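Listening diary of the Record Library

12/02/2026

The library took delivery in January of the new album by Wuvach, and it was placed on the listening desk this morning together with the group's earlier recording, Drindutska. Members have asked for a fuller account than the short notices usually entered in this diary, and the present entry is longer for that purpose.
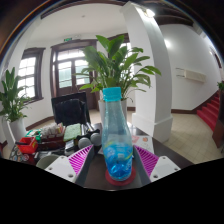

Lucienne Arnaud
Keeper of the Listening Diary

The album is called Tosh. It was issued by Werkis in a pressing of 400 copies, of which ours is number 113. The sleeve gives the words of every song and the names of the players, but no dates of recording. A note has been made on the catalogue card to that effect.

The first side opens with a slow piece for voice and harmonium, and it is some time before the drums are heard at all. On a first hearing this seemed to the diarist a weak beginning. On the second it was less troubling, and by the third the long held chords had become the part of the side most looked forward to. The singing is plain and rather low. Where Drindutska placed the voice well behind the guitars, here it stands at the front, and small faults of pitch have been left in. The third song has one in its second verse which a more cautious producer would have asked to be sung again.

The fourth song is the best on the record. It concerns a ferry that has stopped running, and the tune is carried by a clarinet which doubles the voice a little late throughout. The fifth is a dance in an uneven metre and is too long by a verse.

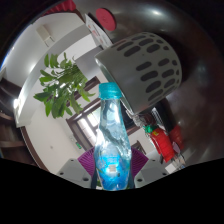

A bottle with a turquoise cap.

The second side is less even. It has two instrumental pieces, one after the other, in the same key and at nearly the same speed, and the attention wanders. Pacita Belmonte, who shared the afternoon session, disagreed with this and asked that her view be entered: she holds that the two are one piece, that the gap between them is a mistake of the cutting, and that they ought to be heard without lifting the head from the sleeve notes. We played them again on that footing. The diarist remains of the former opinion, though the join is certainly smoother than it first appeared.

After these comes a short song without accompaniment, and then the title piece, which brings back the harmonium. The drums are very loud in the last minute and our left loudspeaker did not care for them. It should be looked at before the next evening meeting. The side was heard again on headphones and the distortion was absent, so the pressing is not at fault.

Drindutska was played through afterwards for comparison. It is the livelier record and will probably be borrowed more often. The guitars are bright, the songs are short, and there is a good deal of humour in the words. Against it must be set a certain sameness of sound, and two songs near the end that appear to have been finished in haste. Members who know the group only from that album may find the new one slow, and are advised to begin with the second half of the first side. 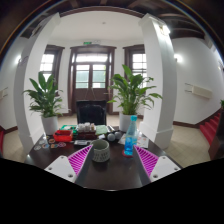 When may the new Wuvach album be taken home?

Loans of Tosh begin once the copy has been cleaned, sleeved and entered in the catalogue; until then it may be heard at the listening desk during opening hours.

The shelf mark will be 288, next to the earlier record. The worn inner sleeve of Drindutska was replaced at the close of the session, and both discs were returned to the cabinet. Tomorrow's listening is the box of piano rolls transferred to disc, beginning with the second volume, the first being still on loan.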